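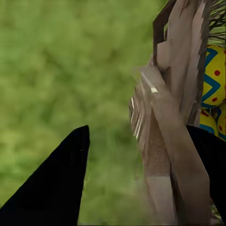
Clarkora, 7 Jun 2018

Ticket 1684
Subject: Back lawn zone does not come on, controller reports "line fault"
Equipment: Hukero watering controller, Peng valves, Solteck booster pump
Raised by: Ľubomír Michalík
Handled by: Pao-chu Kuo
Related: 1142 (closed)

Customer report

The controller runs the front beds and the hedge line as normal. When it gets to the back lawn it waits a few seconds, shows "line fault" and skips to the end of the programme. The pump starts and then stops again. I have turned the controller off and on, and I have set the programme up again from scratch. No change. It worked all last summer. The last time I had trouble was ticket 1142, and that was the rain sensor.

First reply (Pao-chu)

Thanks for the clear report. I have read through 1142 and I don't think the two are connected, but please tell me whether the rain sensor is still bypassed. It was left that way when the ticket was closed.

Could you also start the back lawn by hand from the controller, with the programme off, and tell me if the fault appears straight away or after a delay?

Reply (Ľubomír)

Sensor is still bypassed. I never bought the new one.

Started by hand, same fault, after a short delay. I can hear the pump come up and then cut out. Nothing at the sprinklers, not even a dribble.

Reply (Pao-chu)

That points to the valve circuit. The controller switches the pump on first and then the valve, and it drops both if the valve draws too much current. The pump is probably only following orders, so leave it alone for now.

Please do the following with the power off at the wall.

Take the cover off the controller and find the wire for the back lawn. Loosen the screw and pull the wire out. Do the same with the wire for the hedge line. Put the hedge wire into the back lawn terminal, power up, and start the back lawn by hand.

If the hedge comes on, the controller output is good and the trouble is in the cable or the valve. If you still get the fault, it's the controller.

Reply (Ľubomír)

Hedge came on. No fault. So it's outside.

I should say that the cable to the back lawn valve is long, over 70 metres, and I laid it myself when we moved in. It goes round the outside of the house, not across the grass. There are joints in it.
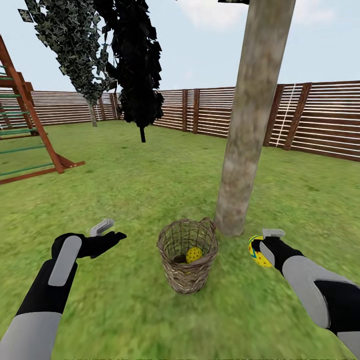

How many joints, or where, I could not tell you any more. One is under the tap by the kitchen wall and there is one in the valve box. I would rather not dig the whole thing up if it can be avoided.

Reply (Pao-chu)

You shouldn't have to. Do you have a multimeter? A cheap one will do. Power off again, wires out of the controller at both ends of the circuit (the back lawn wire and the common), meter on ohms, one probe on each. Then go to the valve box, undo the joints there and measure straight across the two leads of the valve.

Send me both numbers. Note that the common is shared, so the other zones will be dead while it's out. Put a bit of tape on it so it goes back in the right place.

Reply (Ľubomír)

Borrowed a meter. At the controller it jumps around and won't settle. At the valve it says 19 and stays there.

The joint in the valve box was green inside. I used ordinary terminal blocks wrapped in tape. The tape had come undone on one side.

Reply (Pao-chu)

Peng's leaflet for that valve gives a range and 19 ohms sits below the bottom of it, though not by a lot. A low reading like that usually means the coil has started to short inside. The reading at the controller that won't settle is a different matter and is almost certainly the joint, or one of the other joints.

So there may be two faults. I would fix the joint first, as it costs next to nothing, and then test the coil on its own.

Use gel-filled connectors. Cut back to bright copper on both sides before you fit them. If the copper is black when you strip it, keep cutting until it isn't. You may need to let in a short length of new cable.
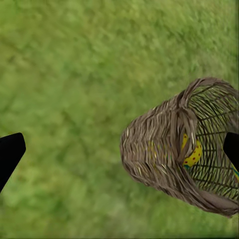

4 min read

Update (Ľubomír)

Joint in the valve box is remade. Had to cut back about a hand's width before the copper looked right. Also found the one under the tap and did that too, same state.

Reading at the controller is now steady and a little higher than at the valve. I take it that is the cable itself.

Ran it by hand and still got "line fault", but it took longer to come up. For a moment the sprinklers popped up before it cut out.

Reply (Pao-chu)

Yes, the extra is the cable. That's a normal result and the wiring is now fine as far as I can judge from here.

The coil is the remaining suspect. The coil on the hedge valve is the same part, so you can prove it without buying anything. Turn the water off, unscrew the coil from the hedge valve (hand tight, quarter turns, don't lose the plunger or the spring) and swap it with the back lawn one. Then run both by hand.

Update (Ľubomír)

Swapped. Back lawn now runs, hedge gives the fault. Ran the back lawn for a full cycle and the pump stayed on the whole time.

The spring did go in the grass — found it.

Reply (Pao-chu)

Good, that settles it. You need one coil. Order by the number stamped on the side, as Peng changed the thread at some point and the two sorts look alike. The valve body and diaphragm can stay.

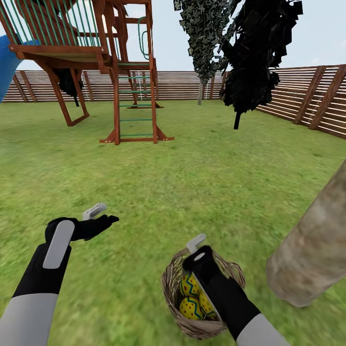
Until the part arrives, set the hedge zone to zero minutes so the controller doesn't log a fault every morning. The hedge will want a can or a hose in dry weather. Keep the back lawn on its usual setting.

A question from our side, as it came up in the notes: does the Solteck pump have its own dry-run cut-out fitted? It makes no difference to this fault, but with the pump stopping and starting as it did, it's worth knowing the cut-out wasn't also tripping.

Reply (Ľubomír)

It does. The light on it stayed green. Coil ordered.

Update (Ľubomír)

Coil came and is fitted to the hedge valve. Meter says it's inside the range on the leaflet. Ran all zones one after the other, no faults. Hedge zone back to its old time.

One thing I noticed is that the corner sprinkler on the back lawn comes up slower than the others. Might be dirt.

Reply (Pao-chu)

Very likely dirt, after the valve has been opened. Unscrew the top, lift out the filter and rinse it under a tap. Run the zone for a few seconds with the nozzle off to clear the riser, then put it back together. If it's still slow, open a new ticket and mention this one.

Action list

Cause 1: corroded joints in the valve cable. Remade with gel-filled connectors.
Cause 2: failed coil on the back lawn valve. Replaced.
Controller: no fault found.
Pump: no fault found.
Outstanding: rain sensor still bypassed, see 1142. Customer intends to fit a new one before the September service.

Status: closed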